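Bavstead Automation Help
Purchasing and Planning

How should a teaching kitchen divide its budget between simulation and equipment for a two-arm robot?

Posted by Toshio Takagi

Our institution operates a teaching kitchen and intends to add a two-arm robot with multi-finger hands for the handling of produce and cookware. The request must be submitted in October. I have been asked to state how much of the first-year amount should go to simulation and how much to physical equipment.

The supplier, Stavis, has offered the arms and hands as a single package. The hands may also be ordered separately at a later stage. Our present draft sets aside $2,432 for the simulation workstation and $973 for benches, cutting boards, cookware and mounting plates. The arms and hands fall under a separate capital line, which I am not free to change.

I would appreciate guidance on two points. First, is it reasonable to delay the order for the hands until simulated trials have been completed? Second, are there costs that departments commonly leave out of a first request of this kind?

Posted by Zatetti

Buy the hands with the arms. We ordered ours later and had to pay for a second delivery and a second installation visit. Also check that your bench is deep enough. Ours was not.

Posted by Ronaldo Nogueira

I prepared a similar request for the Fagundes training center and can offer the following, subject to the purchasing rules of your own institution.

On the first point, a delay is reasonable if the supplier will hold the quoted price in writing. We obtained such a commitment for the length of our trial period. During that period, staff worked only in simulation and kept a record of each task attempted, the type of hand used and the objects involved. That record later served as the supporting document for the order. It also led us to remove a third camera and a powered turntable from the request, as no task in the record called for either one.

I would advise that the simulated tasks match the work your kitchen intends to perform. A general stacking exercise with blocks will tell a purchasing office very little. Our tasks used common kitchen items and required both hands to be present over the same work area.
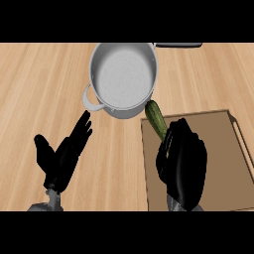 Simulated kitchen task: cucumber held in the right hand, left hand open, pot and cutting board on the table.

Please note the space that the cookware requires. A long-handled pot and a full-size board leave less room for two hands than a floor plan suggests, and bench dimensions should be settled before mounting plates are ordered. The earlier reply is correct on that matter.

On the second point, our first request omitted these items:

Replacement fingers and protective covers: $1,626
Annual renewal of the simulation license: $209
Staff time for building and checking task files
Disposal and replacement of produce used in physical trials
Electrical inspection of the bench

The first two figures are from our own file and should be replaced with written quotations. Staff time was charged to the training budget in our case, and your finance office may take a different view.

Your figure of $973 for benches and cookware appears low if the benches are to be new. If existing benches will be used, I would say so in the request, with their measurements attached.

Posted by Toshio Takagi

Thank you both. The benches are existing ones, and I will add the measurements. I have written to Stavis to ask whether the price of the hands can be held through the end of the trial period.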